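Arbeitsheft Textauswertung, August
Thema: Haushaltsberichte zur Euro-Krise, Korpusbereinigung

Stand 9:40 Uhr. Import der Pressetexte zum Reformpaket abgeschlossen, 1.303 Artikel nach Dublettenabgleich. Quelle ist weiterhin der Clisard-Export. Zeichensatz jetzt durchgehend UTF-8, die griechischen Eigennamen kommen sauber an. Agenturmeldungen mit identischem Vorspann und abweichendem Schluss bleiben vorerst getrennt. 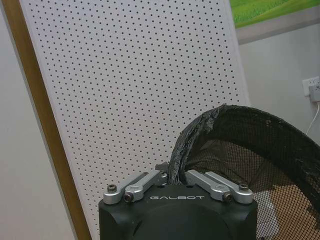

Kodierschema auf 7 Kategorien reduziert. »Schuldentragfähigkeit« und »Umschuldung« waren in der Handkodierung kaum zu trennen und laufen jetzt zusammen. »Arzneimittelpreise« bleibt eigenständig, obwohl die Fallzahl klein ist. Kommentare und Leitartikel erhalten ein eigenes Flag und gehen nicht in die Zeitreihe ein.

Offen: Sternia datiert nach Erscheinen, Floltum nach Abruf. Bei Parlamentsabstimmungen spät am Abend verschiebt das die Spitze um einen Tag. Bis zur Klärung nur Wochenwerte verwenden. Die Tageskurve im Zwischenbericht ist damit hinfällig.

Zweitkodierung nach Grabowska-Leitfaden, Fassung 2. Fünf Texte strittig, alle wegen indirekter Rede: Zählt die Position dem zitierten Ministerium oder dem Blatt? Vorläufig dem Zitierten zugeordnet, im Feld BEM vermerkt.

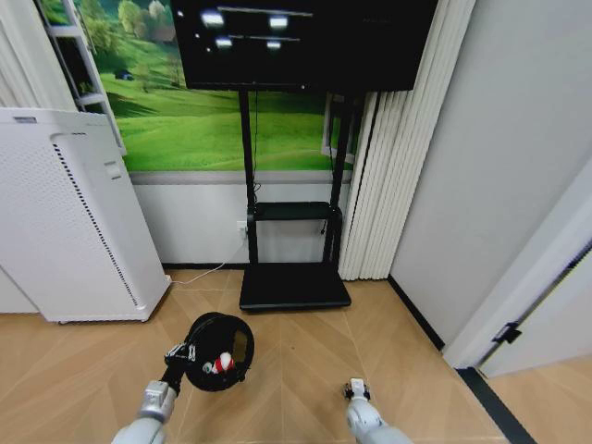 Nächste Schritte

Datumsfelder bei Floltum neu ziehen. Strittige Fälle nachkodieren, danach Übereinstimmung neu rechnen. Alte Kategorienliste im Laufwerk als ungültig kennzeichnen.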